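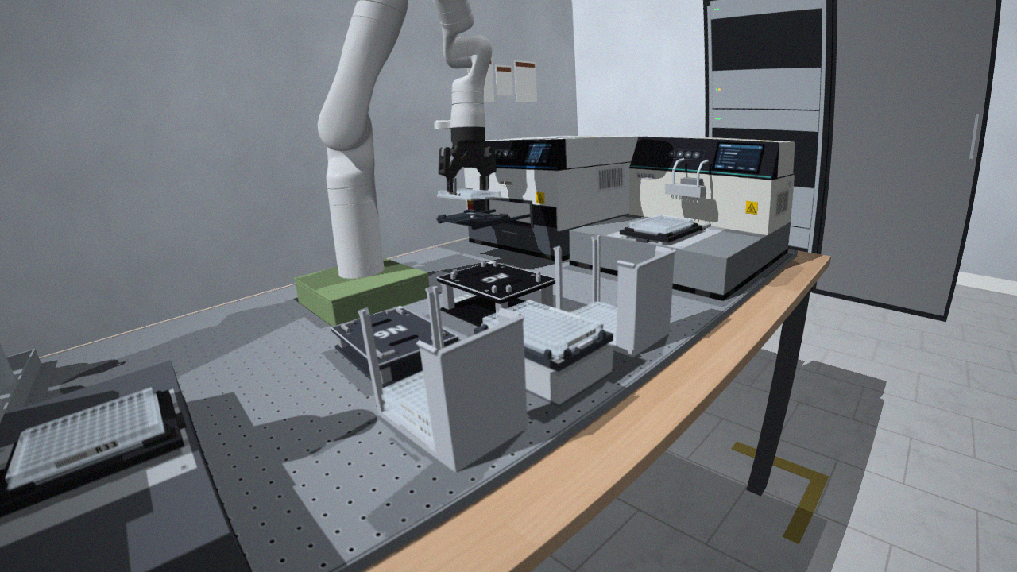
About Bornness

Bornness is a writing and editing shop for people who have to explain complicated things to people who didn't ask. We work mostly with testing labs, water districts, clinics and the odd museum. They send us a report. We send back the same report, shorter, with the verbs put back in.

Ayman Shehata started the company at the end of a hallway in the old Van Dusen building, above a shop that repaired accordions. He had spent nine years writing test reports for a soil lab, and in that time he got exactly one letter from a reader. It said, "Is my garden okay or not?" The report it referred to ran to 91 pages. The garden was fine. The answer was on page 40, in a footnote, under a table.

That letter hangs by our front door. Clients tend to read it while they wait for the elevator, and some of them come into the first meeting a little subdued.

What we do

Most of our work is plain-language editing. A client has something true and important to say and has said it in a way that would put a horse to sleep. We take it apart, find out what the reader needs to know first, and put that first. It sounds like a modest service. You would be surprised how many meetings it takes.

We also write from scratch: patient leaflets, instruction sheets, notices about the water being shut off, annual reports, letters that begin with bad news. We have a particular fondness for letters that begin with bad news. Done well, they are the most polite thing an office can send anyone.

And we teach. Our one-day workshop, Bullell, is named after the town where we first ran it, in a grange hall with one working outlet. It has kept the name and, in spirit, the coffee. People bring a page of their own writing and spend the day making it smaller. There is usually some grumbling before lunch. We've had engineers cut a page down to a paragraph and then ask, with real suspicion, where the rest of it went.

What we don't do

We don't do slogans, mission statements or anything with the word "solutions" in it. A client once asked us to make their safety notice "more exciting." We declined, and they hired a firm that put a lightning bolt on it.

We won't make a weak result sound like a strong one, either. If your study found nothing much, we will help you say so in a clear and dignified manner, and we'll charge the usual rate.

Who we are

There are four of us. Ayman still reads every document before it leaves, in pencil, standing up. The other three of us have asked him to sit down. Between us we have worked in a soil lab, a county records office, a high school chemistry department and a newspaper that no longer exists (we like to think these facts are unrelated to our being there).

None of us has a degree in communications. One has half of one.

Where to find us

We left Van Dusen when the accordion shop expanded, and moved across the river to Prinumside, second floor, the door with the dent. The building directory still lists us as Boredness, Inc. We have written the management a very clear letter about this. We have since written them a shorter one.

The office is open from 8:30 in the morning until 5. Parking is behind the bakery, and the bakery has opinions about it, so please buy a roll.

Working with us

Send us two or three pages of whatever is bothering you. We'll mark up one page for free and tell you what the rest would cost. If it's already good, we'll tell you that too, though so far it has come up only four times. One of those was a recipe.

We keep everything you send us confidential, including the first drafts. Especially the first drafts.

The workshop runs again in June, and the sign-up sheet is at the front desk or can be had by email. Bring a page, a pencil and a sweater. The heating at Prinumside is controlled from another building.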